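# Practice Pads and Stitches: Gallery

My name is Tatiana Koubek and I keep this page for our evening suture group. We meet in the back room at Otolport, and we practice small stitches on skin pads.

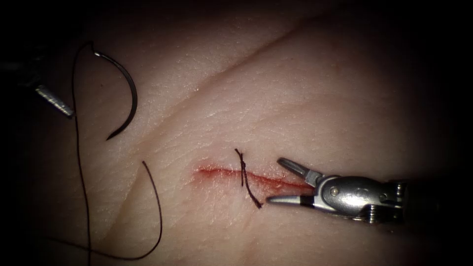 I started the group in May with Norbert Oravec, who at that time wanted only to learn one knot well and then go home. He is still coming. Now we are more people, and many of them asked me to write down what we use and how we do it. So the gallery page became also a notes page. I ask for patience with my English, Morena Colombo has corrected the worst places.

## The pad

A pad for practice has to be soft enough that the needle enters without force, and strong enough that the stitch does not cut through when you tighten it. We have tried several. The first ones came from Niturer and they were too smooth, like the skin of a doll. The pads from Charvát have a surface with pores and fine wrinkles, and I find that this helps the eye. On a smooth pad you lose the feeling of how far you are from the wound, because everything looks the same.

The color is important too. I prefer a pale pad. On a pale pad you see every small mistake: the hole that you made and did not use, the place where the thread has scratched, the edge which is folded to the inside. Norbert likes the darker ones and says that they are less tiring under the lamp. We have both kinds in the cupboard, on the second shelf.

Please do not wash the pads with hot water. Lukewarm water and a little dish soap, then let them dry flat on a towel. If you put them one on another while they are still wet they stick together, and the top layer can tear when you pull.

## The cut

For beginners we make a short and straight cut. Long cuts look more serious, but a person who is learning will place three stitches with attention and the next five without it. It is better to close a short one, remove everything, and close it again.

Cut in one movement with a fresh blade. When you go over the same line two times, you get a double edge, and then it is not possible to bring the sides together nicely, whatever you do with the thread. Blažena Vrabec makes the cuts for the new people, she has the most quiet hand of all of us.

The direction is your choice. I turn the pad until the line is comfortable for my wrist. It does not have to be perfectly parallel to the table.

## The first stitch

We place the first stitch near the middle of the cut. After that you have two shorter openings, one on each side, and you continue with the middle of each of them. If you start from one end, the two edges often do not have the same length when you arrive at the other end, and a small fold stays there which we call "the ear."

The distance from the edge should be the same on both sides. Look at it before you pull the needle through, not after. When the bite is bigger on one side, this side will climb over the other one.

For the simple interrupted stitch each stitch stands alone. It has its own knot and its own two tails. If one is bad, you take out this one and the neighbors stay where they are. For this reason we learn it before the running stitch, although the running stitch is faster and everybody wants to try it on the first evening.

## The knot

The knot should be small. I repeat this every week. Beginners make five or six throws because they do not trust the first ones, and they get a black ball on top of the wound.

Start with a double throw, lay it flat, then a single one in the opposite direction, then one more. With slippery thread you can add another. Pull only until the edges touch. If the pad makes a white hill under the thread, it is too tight, and in real skin this would be harmful to the blood supply. Tatiana Hudec, who worked many years as a theater nurse, says that the edges should meet and not fight.

We place the knot a little to the side of the cut when we can. On my own stitches it often travels back and sits directly over the line. I am still working on this.

## The thread and the tails

Dark thread is the best for learning, black or very dark blue. You can follow it on the pad with no effort and you see how it lies. We buy it in a box of 100 pieces with the needle already attached, and we use each piece for as long as it is reasonable.

Cut the tails short, but leave enough that you can hold them when you remove the stitch. Very short tails can make the knot open. Very long tails fall into the next stitch and you will tie them in by mistake. Some thread has memory from the packet and wants to curl at the end, or it keeps a little kink. Before you start you can pull it gently between the fingers to make it straighter. It does not help always.

## The light

We use one strong lamp, the model is called Sala, and we point it at the middle of the pad. The rest of the room we keep quite dark. Not all agree with this. Morena has complained that she cannot find her scissors, and she is right, so now there is a second small lamp by the tray.

## How we look at the work

At the end of the evening we look at the stitches together, with no names. We ask always the same things:

- Do the edges touch, without a fold?
- Is the thread crossing the cut at a right angle, or nearly?
- Is the knot small?
- Are the tails of a useful length?

Norbert writes a number in the notebook for every stitch that we have tied as a group. The last number I saw there was 1,374. He counts also the ones that we took out, and there was a discussion if this is fair.

## If you want to come

You do not need any experience. Bring reading glasses if you use them, and a shirt with sleeves that stay up. Needles go in the yellow box and never in the paper bin, also when they are broken. There is tea after 7, in the front room only, because we keep drinks away from the pads and the needles.

One more thing about the cupboard: the key is again with Blažena. Please ask her before you take a new pad, there are 4 left from the last order and the next one comes after the summer.

*Tatiana Koubek*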